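Vasolell Opens Balcony Plant Exchange in Calvo Street

Tuesday, November 14, 2023

Residents of Vasolell who grow plants on balconies and window sills have now a place to exchange them. The plant exchange opened on Saturday in the old market hall on Calvo Street, and 215 people came on the first day.

The idea is simple. You bring a healthy plant in a pot, and you take home another one of similar size. Cuttings and seeds are also welcome, but they must carry a label with the name of the plant.

"Many people here have only one small balcony, and after some years they want to try something different," said Ramiro Goicoechea, who organizes the exchange. The most wanted plants on Saturday were geraniums and small ferns -- the basil was gone before noon. 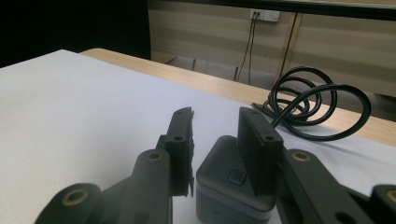
Winter hours and workshops

The exchange will open every Saturday until May, from 10 a.m. to 1 p.m. Entrance is free. Each visitor can exchange up to 16 plants in one month.

Gardener Iker Soler will also give a workshop about protecting pots from frost. It takes place in the same hall and has 40 seats. He will show how to wrap the pots, and which plants should better be moved inside before the first cold nights.

Places for the workshop can be reserved at the desk in the hall during opening hours. Plants with visible pests will not be accepted.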